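Moving to a rented flat with wood floors, how to set up a small home gym without damage?
Posted in Home and Garden, Ekovdale Community Help

Etelka Kerekes
Hello everybody. In September I will move to a second floor apartment on Ogilvie Street. The lease says that I must give back the floor in the same condition, and the deposit is not small. I would like to use the smaller room for exercise, because the gym near my work has closed and the next one is too far for me in the evening.

I do not lift very heavy. I have dumbbells, a bench, and I want to buy something for dips. My questions are these. Do I need rubber on the whole floor, or only under the equipment? Is it true that rubber can leave a color on the varnish? And how do you keep peace with the neighbor below? I have not met her yet, but the agent told me that she goes to bed early.

I searched the older posts, but most of them are for a garage with concrete, so they did not help me much. Thank you in advance for your patience with my English.

Torquil Cowie
Just put down mats. Mine have been down 3 years and no problem. Don't drop stuff.

Remedios Arroyo
Welcome to the building side of town, Etelka. I also rent, and English is my second language too, so I will try to write it clearly.

First, the color. Yes, it can happen. Some rubber reacts with the varnish and leaves a yellow or brown shadow, and you cannot wash it off. In my first apartment I lost part of my deposit for this. The mat was black, cheap, and it lay in the sun beside the window. Now I put a layer of plain cotton between the floor and the rubber — an old bed sheet is enough — and I lift everything once in a while to look. Ask the landlord also what finish the floor has. Mine did not know, but he was friendly about the question and wrote me an email that mats are allowed. Keep such an email.

Second, how much to cover. I would not cover the whole room. Dust and small stones go under the rubber and they scratch more than the equipment does. Cover the place where you put the weights down, and give the bench its own piece. I paid 100 dollars for everything, and I could have paid less if I had measured before going to the shop. Measure with the bench in the position where you will use it.
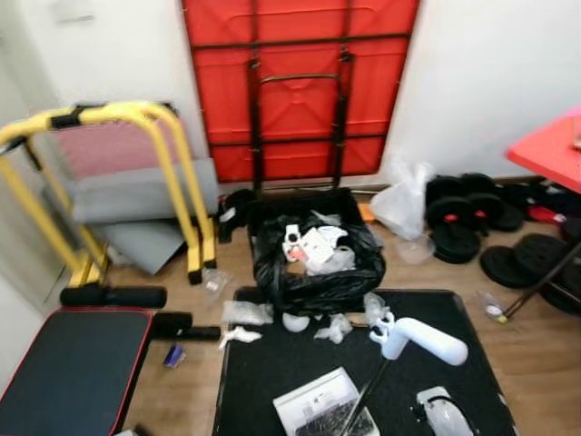 For the dips, look at the feet of the station before you buy. Plastic caps become loose and then the bare metal touches the wood. I glue felt under mine, but felt slides a little, so thin rubber with cotton below is maybe better for you. Check the screws after the first week.

About the neighbor, go down and introduce yourself before you train the first time. I brought a cake. We agreed on no weights after 8 in the evening, and she has my phone number. She has called 2 times, both times she was right.

Etelka Kerekes
Thank you both, and Remedios especially. I did not think about the sun. The window in that room looks to the south, so I will move the bench to the other wall. I will write to the landlord today about the finish.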